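Bench and Counter Tips: Notes From the Plirness Open Day

Plirness opened its automation workshop to visitors for an afternoon in December. Most of the program covered teaching machines to handle household objects with hand-held grippers. A good part of it applies to any kitchen counter or workbench, and those parts are collected on this page.

Clear the table before starting. The demonstrators kept only the items needed for the current task within reach. At home, the same habit shortens cleanup and leaves room to set down a hot lid. Allow a hand's width between the nearest object and the table edge.

Keep containers with lids upright and away from the elbow of the working arm. If a canister has to stay on the table, put it on the side you reach across least.

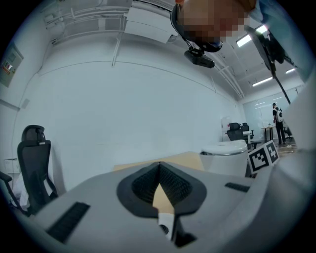 Check rubber grip surfaces for dust and grease. This goes for jar openers, tongs with rubber tips and clamp pads as much as for gripper pads. Wipe with a damp cloth and a drop of dish soap, rinse, and let dry fully. Do not use cooking oil spray near them. Replace a pad when it has gone shiny or hard.

Tape down labels at all four corners. A label that lifts at one corner will catch on a sleeve. The staff pressed this point twice, and it holds for spice jars and fuse boxes too.

Work at one speed. A demonstrator from Domański went through the same pick-and-place task at two speeds, and the slower run had fewer corrections. For pouring and stacking, set the pace by the hardest step and keep it there.

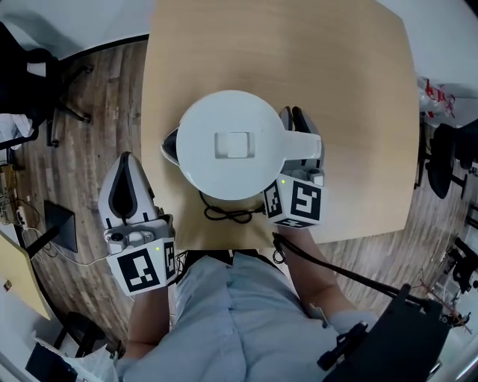 WONDTHORPE, December

Take a kettle by the handle, with the grip centered. Holding too near one end lets the body swing when it is full. Before lifting, turn the spout away from your free hand and see that the cord is clear of the handle. Fill to the marked line only.

Coil a long cord loosely. Tight winding strains the wire where it enters the plug. Never run a coiled cord under the appliance.

For descaling, the Plilta handout gives this method: mix equal parts white vinegar and water, up to 200 ml of each for a small kettle. Bring to a boil, switch off, and leave for half an hour. Empty, rinse, then boil plain water once and discard it. Repeat every 4 weeks in hard-water areas.

The handout is item 153 in the workshop's print list. Ask for it at the front desk. The descaling method is on the back page, under the parts table.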